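How Does a Robot Learn to Put Things on the Right Plate?

Imagine you want to teach your little cousin to set the table. You do it one time, and your cousin watches. Then your cousin tries. Maybe a spoon goes to the wrong place, but after 2 or 3 times it is fine.

A robot is a much slower student. It can watch you one time and learn almost nothing. So how many times must we show it? This was the question of our study, which we named Fulten. In this article I will tell you what we did and what we found.

First, the lessons. A person moves the robot arm from far away with a kind of handle. The person picks up a toy, carries it to a plate and lets it go. During all this time the computer writes down two things: what the camera near the robot's hand sees, and how the arm moves. One such lesson we call a "demonstration". It is a long word, but it only means "showing how". We collected 2662 demonstrations. Yes, people in our team did the same kind of work again and again, and by the end of June their hands were tired!
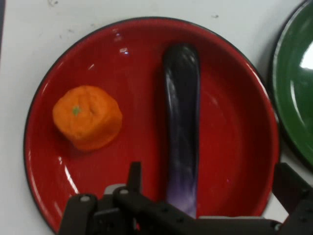 Pledirau Lab, Robot Learning Team — Pages for Young Readers

A tangerine and an eggplant on a red plate look very easy for you. You know immediately which one is long and which one is round. The robot does not know the words "long" and "round". It gets only a picture made from many small colored dots, and it must guess from the dots where to move its fingers. A shiny plate makes this more difficult. The light makes white spots on it, and a white spot can look like a thing which you could pick up. An eggplant can be shiny too.

Now comes the part that I like most. We made two groups of lessons. In the first group, the toys always started from the same places. In the second group, we moved the toys and the plates before every lesson. Both groups had the same number of lessons. Then we gave each robot program a test with 30 tries, and in the test everything stood in new places.

The program from the first group put the toy on the correct plate only 7 times. The program from the second group did it much more often. Why? We think the first program learned "go to this place", and the second program learned "look where the toy is, then go there". It is the same with you, if you practice only one math problem. You will remember the answer, but you will not know how to solve the next one.

There is still a problem that we did not solve. When one toy lies very close to another, the fingers sometimes touch both — and then the wrong toy can roll away. My colleagues at Stutgate want to try softer fingers. I want to try more lessons with toys that are close together. We will see who is right.

Try it at home: Put a cup on the table, close your eyes and take it. Do this a few times. Then ask a friend to move the cup a little while your eyes are closed. Can you still take it at the first try? What changes when you open your eyes?

Written by Chunhua Zheng, 11 July 2026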